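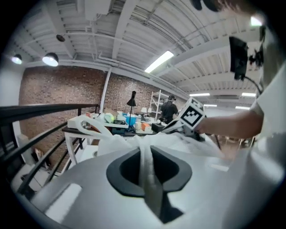 What does a robot need to learn before it can straighten a bedsheet?

It needs to find an edge in a crumpled pile of fabric, hold that edge without losing it, and move it in step with a second hand. A method published by Pornidetti on 17th June addresses the second of these, the part of the task where most learned policies have failed in the company's own trials.

The method, called Drorkirlow, trains a two-handed policy from demonstrations that people give with hand-held grippers. It adds one step to the usual procedure. Before training, each demonstration is divided at the moments when either gripper opens or closes, and the segments between those moments are weighted by how far the two grippers move relative to each other. Segments in which both hands hold fabric and move apart count most. Segments in which the hands travel freely count least.

"Most of a bedding demonstration is travel," said Iwona Chmielewska, who leads the cloth handling work at Pornidetti. "A policy trained on everything equally becomes very good at travel. We wanted it to spend its capacity on the short stretches where the sheet is under tension."

Demonstrations and results

The training set consists of 900 demonstrations of spreading a rumpled white sheet over a bed surface. They were given by 18 people, none of whom had used the grippers before the collection began in March. Each person received the same written instructions and was otherwise free to choose where to grasp and in what order to work.

Gripper position was recovered from camera images and from printed square markers carried on the grippers. Demonstrations in which the position of either gripper was lost while it was closed were excluded before the set was fixed and do not form part of the 900.

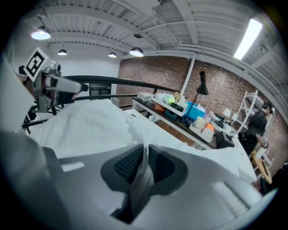
Two policies were trained on the same set with the same network and the same number of training steps. One used the weighting and the other did not. Each was then run 400 times on a two-armed robot, starting from sheets dropped by hand onto the bed surface. A run was scored as complete when both near corners had been brought to the edge of the surface and released there.

The weighted policy completed more runs than the unweighted one. The difference came almost entirely from fewer lost grasps during pulling. The two policies were equally likely to choose a poor first grasp, and the weighting had no measurable effect on the time taken by completed runs. Full tables, including results for each starting condition, are given in the technical report.

"I would not describe this as a solution to bed making," said Eusebio Alcaraz, who ran the evaluation. "The first grasp is still the weak point. If the policy picks up two layers where it should have one, better pulling does not help it."

Limits of the work

The report lists several conditions under which the method was not tested. All sheets were white and of a single weight. Fitted sheets were not included. The bed surface stayed in one position relative to the robot, and only its near side was scored. The segmentation also depends on a clean signal from the gripper opening. In trials with a worn finger pad, slow slipping of the fabric was not detected as a release, and the affected segments received too much weight.

Yaryna Antoniuk, who wrote the segmentation software, said a version that reads slip from the images was under development. No date has been set for its release.

Availability

The technical report, the segmentation code and the trained policies are available on request from Pornidetti for research use. The demonstrations will be released once review of the recordings by Cotalia, the project's data partner, is complete. Persons who appear in the background of recordings will be blurred in the released version.

The next stage of the work will cover duvet covers and pillowcases. It will be carried out jointly with Urquijo, a commercial laundry operator, under an agreement signed in March. Eliseo Galindo will coordinate the project for Urquijo.

About Pornidetti

Pornidetti develops learning methods and software for the handling of textiles by robots. Its research group publishes evaluation procedures together with results, including those for methods that were not adopted.

Press contact

Raymonde Ouellet, Communications, Pornidetti

Requests for the technical report should state the name of the institution and the intended use.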